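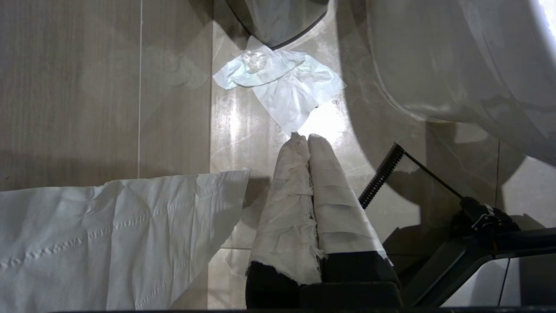

BRORIDMONT, February

I bought my first dividend fund because my neighbor wouldn't shut up about his. That's the whole research process, I'm sorry to say. He got a check every quarter, I wanted a check every quarter, and off I went with 50 shares of something called Cula Income (great name, sounds like a beach resort).

The checks came! I spent them on lunch. Then one evening I sat down with my statements and Gwenllian Nicholas, who taught the investing class at our library, and she asked what the fund had done once you put the payouts back in. I had no idea. I'd been watching the yield and ignoring the price, which had been sliding the whole time I was enjoying my sandwiches.

"A payout comes out of the fund," she said. "It's your own money, mailed to you."

So I ran it again with everything reinvested, next to a plain index fund, and over two years I was $162 behind. Hardly a tragedy, but I'd paid tax on those checks too, and a higher fee – a full 2 percent!

I still own a few shares. Habibur Debnath, my old desk mate, lives on his dividends and sleeps like a baby, and I get it. Selling a slice of something every month feels awful to him. For me, with years of work to go, total return is the number I look at now. Lunch comes out of my paycheck.

Contact us | © Clikis Money | Back to top

Related
Do You Need a Bond Ladder?
Owen on Fees: Reading the Fine Print
When to Rebalance, and When to Leave It Alone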